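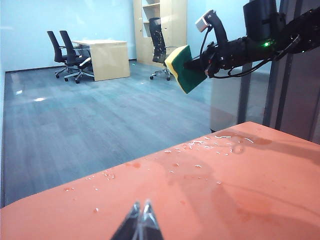
Water beading and smears on coloured glossy tops, canteen refit

Started by tidewrack, Jun 29, 2026
Board: Surfaces, Joinery and Fit-out > Cleaning and Maintenance

tidewrack wrote:

We look after a staff canteen and a run of glazed meeting rooms in one building. The tables are a salmon-orange solid colour with a slight gloss. They were supplied through Flarkport as part of the refit in April and the paperwork only says "decorative horizontal surface, wipe clean".

Problem is the wiping. Water sits on the top as separate beads. A damp sponge breaks some of them into long smears and leaves the rest where they were. Where there is more water it gathers as a thin film and needs two or three passes. On plain white tops you would never notice. On this colour, under ceiling lights, every drop shows, and the marks read as a darker orange-red until the top is dry.

Current method: cellulose sponge, tap water, neutral cleaner at the dilution on the bottle, then leave to air dry. We are in a hard water area, measured at 150 on the strip the boiler engineer left (I assume mg/l).

Questions.
1. Is the beading a sign of a factory coating that we should be preserving, or a residue we should be taking off?
2. Is a sponge the wrong tool?
3. Are the darker patches anything to worry about?

lintfree wrote:

2 first. A sponge is fine for putting water down and lifting dirt. It is poor at taking the last of the water up, unless it has been wrung very hard, and even then the leading edge pushes beads ahead of it. Follow with a flat-weave microfibre, folded in four, dry. One pass lengthways.

1. Could be either. Do the test in the corner of one table: isopropyl alcohol on a white cloth, one small area, let it flash off, then put a drop of water on the treated and untreated parts. If the drop spreads on the treated part, you took something off. If both bead the same, it is the surface itself.

Quarrendon wrote:

Before anyone puts alcohol on it, find out what it is. Decorative horizontal surface covers high pressure laminate, lacquered MDF, powder-coated board and a few things I would not let near a solvent. HPL will take it. A cheap lacquer may go dull and then you have a dull square in a glossy top for the next ten years.

Look at the edge. If there is a thin dark line between face and edge band, probably HPL. If the colour runs continuously over the edge with a slight radius, it is a coating.

tidewrack wrote:

Edge is square with a matching band. I can't see a dark line but the band is tight. I will look again with a lens.

lintfree wrote:

Fair point from Quarrendon, though I did say in a corner. Underside overhang would be better still if the same face is carried round.

Quarrendon wrote:

It won't be. The underside is nearly always a plain backer.

hob_and_sill wrote:

On 3. Darker patches on saturated orange and red tops are usually optical. A gloss surface scatters a bit of light from its micro-texture, which makes the colour look paler than it is. Water fills the texture, the scatter drops, and you see the pigment at its real depth. When it dries it goes back. If it does not go back after an hour or so then water is getting in somewhere and you have a different problem.

Look hardest along joints and at any cable grommets. Those are the places where the core swells.

tidewrack wrote:

They go back. The only place I have seen one stay is along the side nearest the glass partition, where water tends to collect. That may be the table standing slightly out of level. I will put a level on it.

Arif Wijaya wrote:

I do contract cleaning for offices and one school, so here is a less laboratory-minded view.

Your dilution is probably the cause. People put neutral cleaner down and never rinse it. Each day adds a very thin layer of surfactant and polymer (many of the "neutral" ones have a shine additive). After a few weeks the top starts behaving oddly. On some tops it beads, on others it goes streaky. We had it in Clastomby on dark blue tables and spent a fortnight blaming the tables.

What we did: one strip clean with warm water and a small amount of plain washing-up liquid, rinse twice with clean water, dry with microfibre. After that plain water on most days and cleaner only after food. The smearing stopped.

lintfree wrote:

Surfactant residue makes water spread. It does not make it bead. If the residue were surfactant you would see a continuous sheet. Beading means low surface energy, so wax, silicone, a fluorinated topcoat or grease.

Arif Wijaya wrote:

I said surfactant and polymer. The shine additive is the polymer. And he has both: beads in some places and a film in others.

lintfree wrote:

A film where the volume of water is larger is what you would expect on any surface that is not strongly repellent. Drops merge when there are enough of them. It tells you nothing about residue.

Quarrendon wrote:

Both of you are guessing about a top neither of you has touched. tidewrack, do you have any spare? Fitters normally leave an offcut or a spare top.

tidewrack wrote:

One spare top, still wrapped, in the store behind the kitchen. I had forgotten about it. It has never had cleaner on it, so I can use it as the control.

Quarrendon wrote:

Good. Then the test is simple. Same tap water, same dropper, same light. Ten drops on each. Photograph from low down at the side so you can see the contact angle. If the new one beads as much as the old one, leave it alone and change your drying.

Noémie Beaudoin wrote:

Specifier here, mostly schools and clinics. Two practical remarks.

The first is that slight gloss in a strong colour is the least forgiving finish you can choose for a table that is wiped all day. Matt textured tops hide droplets and show grease. Gloss hides grease and shows droplets. The client picks from a sample the size of a playing card, held upright, dry, and nobody wets it. I now wet the sample in front of them and tilt it to the window.

The second is lighting. If the room has a glass wall and overhead fittings, you get highlights in every drop from most seats. Turning the tables a quarter does nothing. A lower-output diffuser does help, though I would not buy one for that reason alone.

hob_and_sill wrote:

Agree with the first. I don't agree that gloss hides grease. It hides it from above. Sit down and look across it towards the glass and you will see every palm.

Noémie Beaudoin wrote:

Granted. It hides it from the person who signs off the cleaning.

Baidoo_fan_62 wrote:

Just use a squeegee. Small window one, rubber blade, pull towards you over a tray. We have used them on worktops for years.

Quarrendon wrote:

Fine until the blade picks up a grain of something. Then you have a scratch the full length of the table, and on a gloss solid colour it will show white. If you do it, wipe the blade every stroke.

Baidoo_fan_62 wrote:

Wipe the table first?

Quarrendon wrote:

Which he is already doing with the sponge. So now it is sponge, squeegee and a cloth for the edge, because the squeegee always leaves a bead along the edge. Lintfree's way is two tools.

tidewrack wrote:

Results. I did the drop test on the spare and on one table in use.

Spare top: drops bead, quite round, they hold shape when the top is tapped.
Used top, as found: beads also, a little flatter, and two of the ten spread into irregular shapes.
Used top after Arif's strip clean and two rinses: much closer to the spare. I could not tell them apart in the photographs.

So there was a residue, and it was flattening the drops. The beading is the surface itself. Through a lens there is a dark line at the edge band, very thin, so I am taking it as HPL. I did not use alcohol.

The table by the partition is 3 mm low on that side over its width. Feet adjusted. That accounts for the water gathering there. The patch along the side has not gone and when I press it I think I can feel a slight lift, so I have reported it to Flarkport as a possible edge failure.

lintfree wrote:

That is consistent with what I said about surfactant, for the record.

Arif Wijaya wrote:

It is consistent with rinsing your tables, for the record.

hob_and_sill wrote:

On the lifted edge: do not let anyone run superglue into it. Dry it out fully, then get the fitters to re-bond with the right adhesive under a clamp. If the core has already swollen you will feel a ridge and it wants a new top. You have the spare.

tidewrack wrote:

Understood. No ridge so far.

New routine for anyone who finds this later by searching:

Sponge, well wrung, clean water. Change the water when it clouds.
Neutral cleaner after the lunch service only, then a rinse pass.
Dry microfibre, folded, lengthways, finishing at the edge nearest you.
Sponges replaced weekly. They were being kept until they fell apart.
Strip clean once a month.

Time for the full set went up slightly because of the drying pass. Against that there is no second visit for marks.

Noémie Beaudoin wrote:

Does the supplier publish a cycle figure for abrasion? If it is HPL you ought to be able to get one, and it will tell you whether the green side of a scouring sponge is a disaster or merely a bad idea.

tidewrack wrote:

Asked. The sales desk said "2,000 plus" with no unit and no standard quoted. I have asked again.

Quarrendon wrote:

A number without a test method is not a number. Push for the data sheet. And get rid of any sponge with a scourer on it, whatever the answer is. Someone will turn it over.

Baidoo_fan_62 wrote:

Which microfibre are people using? The ones from the cash and carry leave fluff on gloss.

lintfree wrote:

Wash them before first use, no fabric softener ever, and dry them away from cotton towels. Softener coats the fibre and you are back to pushing beads about. I buy the Lumembridge flat-weave in packs but any short-pile glass cloth will do.

Arif Wijaya wrote:

Seconded on softener. I would add: colour code them. One that has been used on a hob will put grease on every table after it.

tidewrack wrote:

Fitters booked for the edge. Data sheet still outstanding.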